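We picked the plain tables and I'd pick them again

I went back and forth on tables for so long that I started dreaming about them. If you've been reading since spring you know the background: we gave up the second floor on Fashola Street, moved into a bigger, plainer space, and I somehow ended up as the person who buys the furniture. I have no training in this. I just had opinions once in a meeting and that was that.

So this is the long-promised table post. Get a coffee.

The first thing I did was what everybody does, and look at the expensive stuff. There's a showroom called Curketti out past the ring road, and they had a walnut conference table that I still think about. It was gorgeous! It was also 800 dollars for the short version and took up floor space like a parked car. I sat at it for a good while pretending to check email. Then I went home, drew our room on graph paper, cut out a little walnut-colored rectangle and pushed it around for an evening. It didn't go anywhere. Whichever way I turned it, you'd have to walk sideways to get to the windows.

The second thing I did was look at the very cheap stuff, and I'm going to save you the trip. I bought one folding table to test. It wobbled when I typed, it wobbled when I put a cup down, and I swear it wobbled when somebody in the hallway laughed. Back it went on Monday.

What I landed on was the light wood top with white metal legs, from Mukimano. Ours were 200 dollars each, delivered flat, and I put the first one together by myself one evening with the radio on. It took me 90 minutes, which sounds bad until I tell you that I had two of the legs on backward for the first half of that. The second one took a lot less. The screws all come in one bag (why?) so my advice is to sort them into cups before you touch anything else.

I did worry about the color. Light wood on a wood floor can go very sauna, very fast. I held the sample chip against the planks in the morning and again at night with the lights on, and I asked everyone who walked by, and the answers were no help whatsoever. In the end I went with my gut. The white legs are what save it, I think. They sort of disappear, and you still see plenty of floor, so the room feels bigger than it did on my graph paper.

The other table, the one over by the wall, has the same light top but stands on a black pedestal leg with a flat foot. I wanted one spot where you could pull up a chair from any side without knocking your knees on something. I'd meant to get white there too and it only came in black. I grumbled for a day and then liked it better. 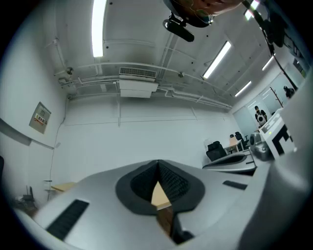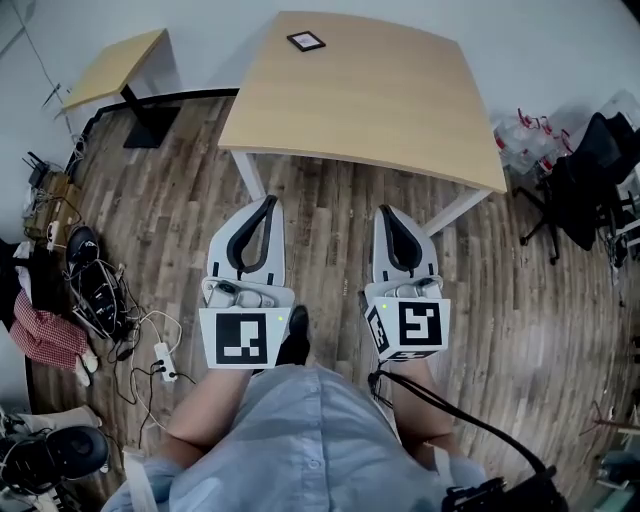 Now, the ceiling. I had a lot of emails about ceilings after my last post, more than I've ever had about anything, and you are all very passionate people. The pipes are staying out in the open. I know, I know. A couple of you sent me links to drop ceilings and one of you sent a drawing (it was a great drawing). But they're painted white, same as the ceiling, and after the first week I stopped noticing them. Boxing them in would have eaten the whole furniture budget and then somebody would have had to open it all up again the first time anything needed fixing.

The air conditioner up there is another story. It's white too, and it does its job, but it has a sweet spot and a not-sweet spot, and I learned where the not-sweet spot was by putting my own chair in it. Three days of sitting in a cardigan in June. So before you decide where any table goes, run the air for an hour and walk around the room slowly with your sleeves rolled up. You'll look silly. Do it anyway.

Lights, same thing. We have long fluorescent fixtures, the kind you find in any office, and I was all set to hate them. I'd priced pendant lamps from Premano and had three tabs open for weeks. Then I sat down at the new table late one afternoon and it was fine. More than fine — the pale wood bounces the light around and there's hardly any glare off it, where the walnut would probably have soaked it all up and made me feel like I was working in a steakhouse. I closed the tabs. Maybe next year.

A few things I'd tell you if you're about to do this yourself:

Put felt pads under metal legs on day one. I waited until day four and there's a scratch in the planks that I'm the only person who can find, and I find it every single morning.

Buy coasters. A light top shows a coffee ring like you wouldn't believe. Soap and a damp cloth got ours off, but I had to go at it twice.

Leave more room behind a chair than the websites say. I added 17 inches to what the store's chart gave me and I'm still not sure it was enough on the window side.

And don't buy everything at once! I had a third table in the cart and took it out at the last minute, and so far I haven't missed it. That stretch of floor has turned out to be the best part of the room. People stand there to talk, or carry things across it without having to steer. I'd have filled it without thinking if Mukimano had been running a sale.

Still to do: something for the coats, a rug or maybe no rug, and chairs, which I've been putting off because chairs are so much worse than tables. There are a hundred ways for a chair to be wrong. I've sat in five so far and liked one, and it costs more than both tables together, so if you own a decent plain chair that hasn't hurt your back, please leave the name of it in the comments. I'm placing the order at the end of the month.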